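Pralow Practice Scene: Cup to Shelf
Simulated two-arm exercise for school clubs and competition teams
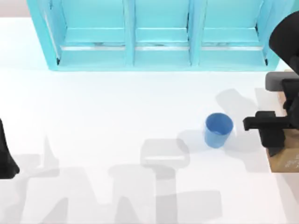
Chukwuemeka Edet
Club adviser and scene maintainer, Edet Robotics Club, Dududport

Pralow is the practice scene our club built for teams who have two simulated arms, one semester and a tendency to start with the hard part. It runs in the Vodell simulator and comes with a white table, a three-compartment shelf unit, a blue cup and a scoring script that has never once been talked into a better number.

The task fits on a sticky note. Pick up the cup, put it in the compartment the script asks for, let go, back away. Our students gave it one afternoon in the plan. It took most of the fall, and the plan is still taped to the club room door as a historical document.

What you get

The scene file, with both arms mounted and the cup free to move.
The scoring script, which logs each attempt and the reason it failed.
Start positions for the cup, 20 of them, from friendly to rude.
A student workbook, 13 short lessons, printable.
Adviser notes, including the answers to the questions students ask right before the bus leaves.

Shelf unit

Turquoise, open at the front, with a shelf board across each compartment. The middle compartment is narrower than its neighbors, and every team discovers this with the gripper. The outer side panels are slanted, so an arm coming in from the side has to mind its elbow. Teams who write one approach path and shift it over for the other compartments will learn something about side panels.

Cup

An open cylinder with a slight taper. Grip it high and level and it behaves. Grip it low and at an angle and it goes for a walk. You can change the mass and friction in the settings file, and the script writes your changes into the log, so please don't tell the judges it was like that when you found it.

Arms

Two, both black, the right one shown with its two-finger gripper. Beginners should park one and drive the other. The workbook brings in the second arm at lesson nine, by which time students have usually asked for it and can be held responsible.

Lighting

Overhead, with shadows on. The arms and their mounts throw big gray shapes over the table, and a vision program trained on a clean white surface will have opinions about them. Shadows can be switched off for early lessons. They stay on for scored runs.

Scoring

An attempt scores 3 points for a cup standing upright in the right compartment, one point for a cup lying down in it, and nothing for a cup anywhere else, however artistic. Touching the shelf unit costs a point. A full round is 21 attempts – odd on purpose, after a tie that went on until 9 p.m. and cost us a custodian's goodwill.

Getting it

Free for school clubs. Send your adviser's name and your Vodell version through the contact form, and allow about a week, longer during finals. Bug reports are welcome if they include the log file. "It doesn't work" will be forwarded to a ninth grader, who will write back.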